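Kernberg House, second floor: workplace safety inspection
Date: August 27, 2025
Inspected by: Biljana Nikolaidis
Areas covered: open office, corridor, kitchen point, store cupboard, both stairwells

Marking: OK = no action. Minor = fix when convenient. Action = fix by the date given. Items carried over from the last round are marked (C).

1. FIRE AND ESCAPE

1.1 Escape routes clear – OK
Main corridor clear along its full length. North stairwell clear on all landings.

1.2 Fire doors close fully – Action (C)
The door by the store cupboard still stops short of the latch unless pushed. This was written up in December and the closer was adjusted then, but it has slipped again. Kolar to replace the closer, not adjust it. Wedge removed and handed to reception.

1.3 Extinguishers – OK
Pins and tags in place. Service labels in date. The one by the lifts is back on its bracket.

1.4 Call points and signs – Minor
Exit sign at the south end has a dim tube. Call points not blocked.

1.5 Alarm audible in all rooms – OK
Tested with the door shut in the small meeting room. Reading 92 dB in the corridor.

2. FLOORS AND WALKWAYS

2.1 Surface condition – Minor
Carpet tile lifting outside the kitchen point. Taped for now. The tape will not last long with the trolley going over it, so please order the tile.

2.2 Trip hazards – Minor
One bag strap across the aisle near the printer, moved during the visit. Floor box lid outside the small meeting room does not sit flat. Xue has the key for these and will look at it.

2.3 Aisle widths – OK
Narrowest point measured beside the printer. Still wide enough with the paper tray pulled out.

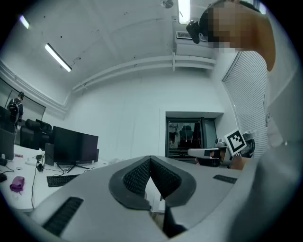 2.4 Cleaning and spills – OK
Cleaning is done in the evening and the log is signed up to date, apart from two blank lines at the start of the month. Wet floor signs are kept in the store cupboard and there are enough of them. On the brownish flooring, of which a small patch shows in the photo, dried spills are harder to spot than on the carpet, so the cleaners have been asked to check it with the lights on. Floor cleaner has been changed to the non-slip type. The data sheet is in the folder.

3. ELECTRICAL

3.1 Portable appliance labels – Action
Kettle and desk fan in the kitchen point have no label. Both taken out of use until tested. The fan seems to have been brought from home.

3.2 Extension leads – Minor
No leads plugged into other leads this time, an improvement on the last round. One lead in the store cupboard has a cracked plug and should be thrown away.

3.3 Sockets and covers – OK
Cover by the window replaced since the last visit.

3.4 Distribution cupboard – Action
Boxes of Flurnus paper stacked in front again. The 300 mm strip marked on the floor is the least we ask for, and it was fully covered. Boxes moved on the day. Team leads to remind staff.

4. DESKS AND SCREENS

4.1 Screens stable – OK
Stands checked by hand on every desk in the open office. Nothing rocked or slid. 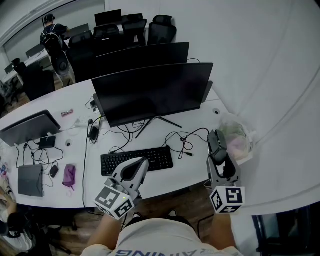
Monitors on the long white desk and the row next to it.

4.2 Glare and blinds – Minor
Blind cord cleat missing on the third window. The cord must be tied up until this is fixed. Staff near the west windows say the afternoon sun is a nuisance, and a blind in the next heavier cloth has been priced.

4.3 Chairs – Action
Seven chairs have gas lifts that sink under weight. Red tags fitted. Spare chairs are on the first floor and may be used meanwhile.

4.4 Self-assessment forms – Minor
Almost all returned. Reminder to go out with the monthly notice.

5. FIRST AID AND WELFARE

5.1 First aid box – Minor
Eye wash past its date. Plasters low. Accident book in the drawer below, with no entries since the last round.

5.2 Kitchen point – OK
Fridge temperature fine. Hot tap warning label replaced. Please keep the bin lid shut.

5.3 Temperature and air – OK
Vent over the printer cleaned. No complaints received this month.

ACTIONS

1.2 Door closer – Kolar – 7 days
3.1 Kettle and fan – Xue – before next use
3.4 Cupboard access – team leads – done on the day, recheck in 2 weeks
4.3 Chairs – B. Nikolaidis – order placed

Minor items go on the usual repairs sheet at reception. Signed copy kept in the Kernberg House safety folder.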